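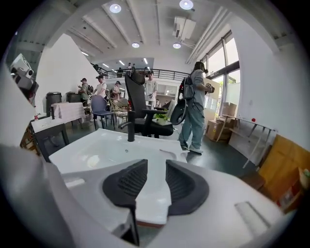 # What Is a Sink Made Of?

You use a sink many times a day. Most white ones are ceramic, the same kind of material as a dinner plate.

Ceramic starts as wet clay. Workers pour the clay into a mold shaped like a basin. When it has set, they take it out and let it dry. Then they coat it with glaze, a thin layer that melts into a kind of glass. The basin goes into a very hot oven called a kiln.

The glaze is what makes a white basin shine under a ceiling light. It also keeps water from soaking in, so soap and toothpaste wipe off.

**The parts**

- The *bowl* holds the water.
- The *rim* is the edge. A flat rim catches some of the drips.
- The *faucet* lets water out. Some are short and wide. Others are thin and stand up tall, like the black one behind the white basin.
- The *drain* is the hole at the bottom. Under it is a bent pipe that always keeps a little water inside — this blocks bad smells.

**Try it**

Put a drop of water on a shiny plate and another on an unglazed clay flowerpot. Wait 60 seconds. Which drop is still sitting on top?

*Written by Araba Acheampong*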